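Tresstead gets its kick back, 22-20
6/6/20

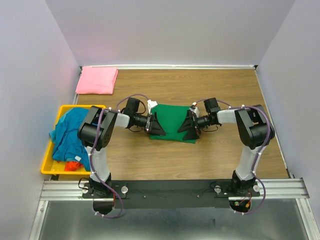 How it ended

Tresstead spent most of Saturday night trying to lose to Pusdale and ran out of time before it could finish the job.

The home side won 22-20 on a 35-yard field goal as the clock hit zero, struck by the same kicker who had already bounced one off the upright, pushed one wide and sent an extra point into the marching band's spare drum. The fourth try of his evening wobbled over the crossbar with the grace of a thrown boot. It counted the same as a pretty one.

"I quit watching after the second miss," the Tresstead coach said. "I heard the crowd and figured I should look up."

How it nearly didn't

Pusdale trailed 19-6 at halftime, having managed a single touchdown and then fumbled the snap on the extra point. The visitors came out of the locker room a different team, or at least one that had located the football. Two long drives and two clean kicks put them ahead 20-19, and with a minute left they needed only one first down to go home happy.

They called a reverse. It lost nine yards and, from the sound of the Pusdale sideline, a few friendships. The punt that followed went mostly up, and Tresstead took over already close enough to make its own fans nervous.

The small stuff

The Schwerdtfeger Trophy, which has gone to the winner of this game since 2000, stays in Tresstead for another year. The handle that came off in January has been glued back on, facing the wrong way.

Attendance was over 2000 if you believe the public address announcer, who also had Pusdale winning at one point in the first quarter.

Tresstead plays at Stunov next week. Stunov has not missed a kick all season, mainly by never attempting one.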